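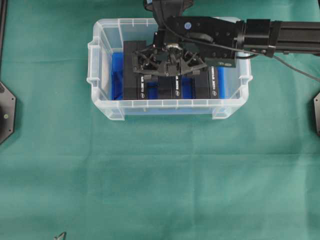
Figure 4. Clear storage bin with blue liner and black boxes.

6. Entering a Death Notice

Use this section to create a notice in Zolta and send it to the newspaper queue. You need the Notices role on your account.

1. Open the case and select Notices, then New.
2. Enter the full name of the deceased as it is to appear in print. Nicknames go in the second name field, without quotation marks. Zolta adds them.
3. Enter the date of death. Age is filled in from the case record and cannot be typed over.
4. Under Services, add one line for each event. Visitation and burial are separate lines, even when held at the same place.

Note: A line with no start time prints as "Time to be announced."

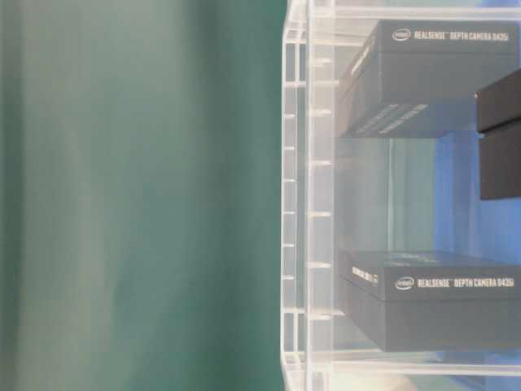 5. Add survivors in the order given by the family. Do not sort the list – the sort button also changes the order on the printed service folder.
6. Select Preview. The limit for the Sullgate edition is 1,106 characters, spaces included. Text past the limit is dropped without a warning.
7. Print the proof and have the family's contact sign it. Scan the signed copy to the case.
8. Select Send.

Caution: A sent notice cannot be recalled from Zolta. Call the newspaper desk to stop it, then set the status to Held.

Revised 2/21/26 – M. Buenaventura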